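Progress report to the Geraghty fund, April
Project: Traltaro, safe grasping of small objects
Prepared by Stosteck

Since the last report we have completed 2,771 grasp attempts in simulation. The work went according to plan until the third week, when a fault stopped us for several days. I describe it in some detail, as it changes the order of the remaining tasks.

On Thursday, Ailbhe Gallagher noticed that the log contained force values much higher than the limit of 15 newtons which we had set for the fingers. The arm had pushed down on the table in 24 of the attempts, and the safety stop did not react in any of them. The runs were even marked as successful, because the object was between the fingers at the end.

The cause was found by Oisín Kavanagh. The stop reads the force at the wrist, but after the Plallska update this signal was filtered over a longer time. A short, hard contact was smoothed away before the stop could see it. With a real arm this would probably mean a broken finger, or worse if a hand is near. For this reason we postponed the hardware tests — no real arm will be switched on for this task before the fix is accepted.

The stop now uses the unfiltered signal, and a second limit is set on the height of the gripper above the table. We are repeating all the 24 faulty attempts with the same starting positions. Almost 20 are finished, and the stop reacted correctly in each of these.

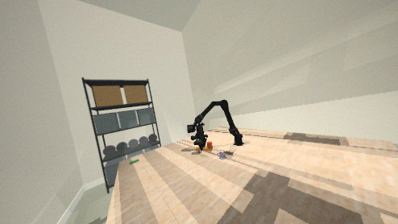

Figure 1. Simulated test cell, with the gripper low over the table and small objects close to the fingers.

The delay does not change the budget. We ask only to move the hardware tests to the next reporting period. Oisín will send the corrected test plan separately, together with the complete force logs.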